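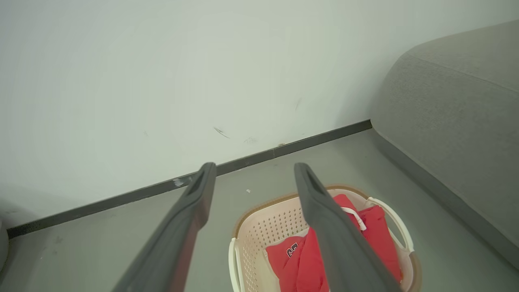

Kylie Goodwin
Are you masking the fingers before the depth image goes into segmentation, or after? If it's after, I think that's your whole problem and you can stop messing with the planner.

wgrimshaw
Kylie, it's after. The order in the pipeline is segment, pick the highest cloth point, then throw out anything that lands on the finger mask. With the fingers open, the right one goes straight across the red pile, so the segmenter gives me two red blobs with a gray bar between them, and then it can't make up its mind which blob is "the cloth." The target hops back and forth and the arm does this little hula on the way down. I've got 327 proposals logged from one evening and the flip-flop is all over them.

Kylie Goodwin
Yep. Mask first, and mark those pixels unknown, not background. If you zero them out you've just drawn a black stripe through your laundry and the network will happily find an edge there.

inakiech
I'm going to disagree with Kylie a little. Masking first is fine but why are you choosing the target from the wrist view at all? Pick it once from the head camera, lock it, and only use the wrist for the last bit of the approach. We had the same dance at Whitcombe and it went away the day we stopped letting the wrist vote on where to go.

Kylie Goodwin
Sure, if your extrinsics are good. Mine never are for longer than an afternoon.

inakiech
Then recalibrate! It's a script! You run it while you get coffee!

yunama
Jumping in because I wrote the mask generator in Endolix that Warrick is (I think?) using. It projects the finger mesh through the joint state, and by default it takes the LATEST joint state, not the one closest to the image timestamp. On a slow approach you won't notice. On a fast one the mask slides off the finger and you get a thin sliver of charcoal labeled as cloth. There's a flag, sync_to_image, and it's off because turning it on broke somebody's setup back in August and I never went back. Sorry. Try it on.

wgrimshaw
Oh wow, okay. That explains the slivers. I had been blaming the red threshold for those for two weeks, and I have a config file full of shame to prove it.

Turned on sync_to_image, moved the mask ahead of segmentation, unknown instead of zero. Also took Ignacio's advice halfway: the head camera proposes, and the wrist can only nudge the target a few centimeters. Here's one from the head view with the new order.

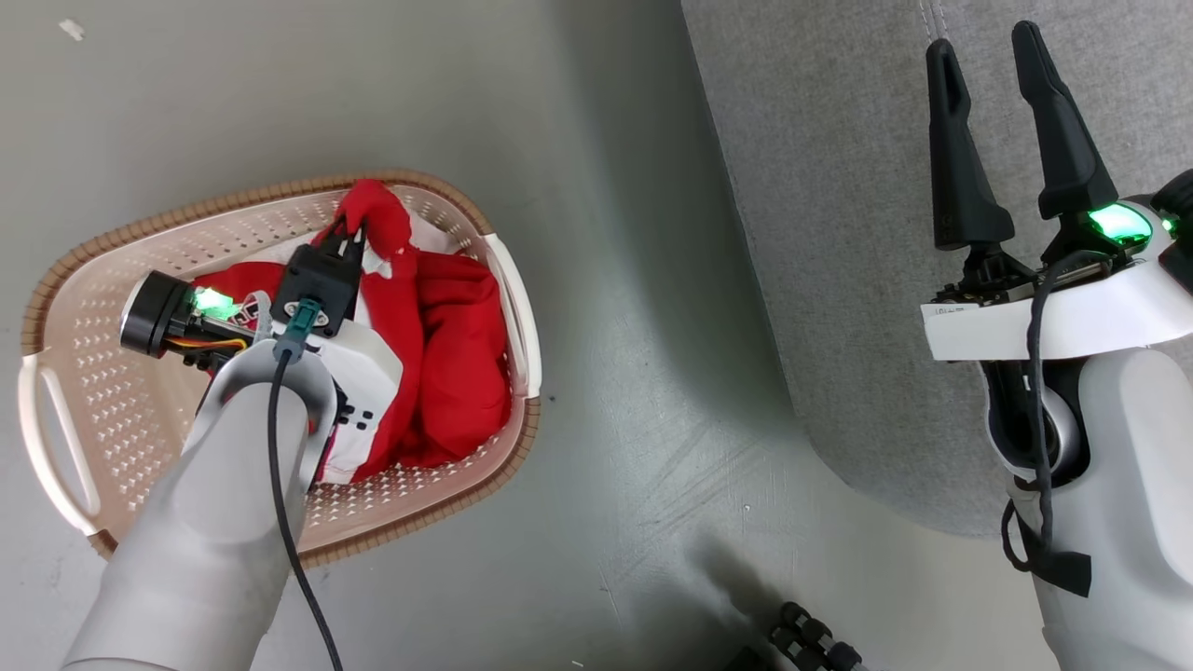 Left gripper closed on the knot of red near the top of the pile, right gripper open.

wgrimshaw
So what I like is that it went for the bunched up part that sticks up above the rest. The old scoring loved the big flat areas. What I don't like is that I have no clue yet whether it's holding one garment or three, and my grasp check is only "did the fingers stop before fully closed," which any wad of cloth will pass.

inakiech
See, locked target. I rest my case. For the grasp check, lift a little, then compare what's left in the basket against what was there before. Cheap and dumb and it works okay.

Jolene Kereama
Careful with that on red on red. There are white panels in that pile too, so if you difference on color, you'll get a big signal just from the cloth shifting when you pull. Difference on height.

Kylie Goodwin
Agree with Jolene. Also what is the right arm's planner doing during all this? If it's a static obstacle in the left arm's world, fine, but if you're planning both together you're paying for a lot of joints that aren't going anywhere.

wgrimshaw
Both together, ha. Tinditport does that unless you tell it otherwise. I'll split them tonight and see what planning time looks like.

yunama
Please post numbers when you do! And can you send me a log with the flag off and one with it on, same approach speed? I'd like to flip the default but Riltthorpe still has people on the old driver and I want something to point at when they yell at me.

inakiech
Default should've been on from the start, no offense.

yunama
None taken, I was there, I agree with you.

wgrimshaw
Sending both. The flag-off log is 1,788 frames, so give the upload a minute.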